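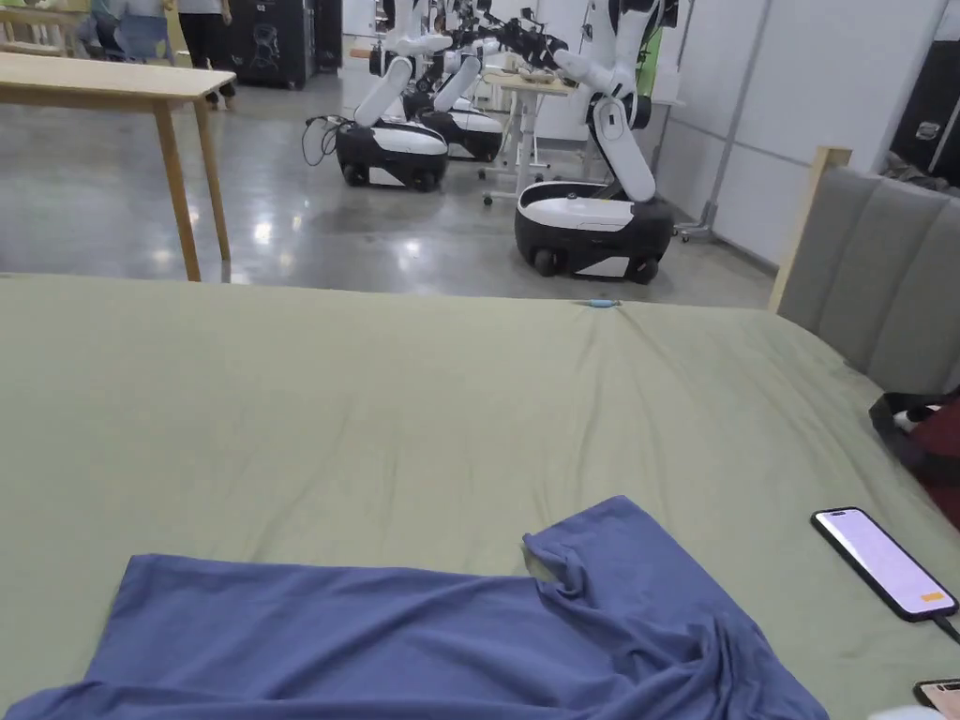
Reading time: 2 minutes

Household Tasks Program: Folding Work Enters Its Second Stage

12 October 2022

The Kiani Laboratory has begun the second stage of its household tasks program, in which mobile robots learn everyday work from people who demonstrate it. The current task is the folding of a T-shirt laid out on a bed. It was chosen with our partner Prutel after the first stage, which dealt with rigid objects such as cups and boxes, closed in March.

Clothing presents a different kind of problem. A cup has the same shape each time it is picked up, while a shirt may lie bunched, with a sleeve turned up or the hem caught beneath the body. Operators are therefore asked to start each demonstration with the shirt in a new position and to leave the sheet as they find it, creases included. A blue shirt on a green sheet is one of several color pairings on the list for this stage.

Two methods are in use. In the first, the operator works by remote control, following the robot's view and closing the gripper on the fabric through a pair of hand controllers. In the second, the operator stands beside the robot and guides the arm directly through the fold. Remote sessions produce longer recordings and more pauses. Guided sessions are shorter, but they place greater demands on the operator's shoulders and are limited to 80 minutes in one day.

To date the team has accepted 205 demonstrations, of which 140 were made by remote control. A demonstration is accepted when both sleeves have been folded in, the shirt has been brought over once from the hem, and the result has been reviewed by a second member of staff. Recordings in which the operator corrects a mistake are kept and labeled as such – they have proved useful in teaching the robot to recover from a poor grasp.

"We ask our operators to fold as they would at home," said Farzana Soomro, who leads the demonstration team. "When they try to be too exact, the movements become slow and the recordings are harder to learn from."

Arsalan Kazmi has taken over responsibility for labeling and will issue a revised guide for operators. Staff who use the Clesero recording software should install the current version before their next session, as files saved in the old format can no longer be read by the review tool.

Training for new operators consists of 3 sessions and is open to staff from all departments. Applications should be sent to the program office with the approval of a supervisor. Towels and pillowcases will follow once work on the shirt is complete.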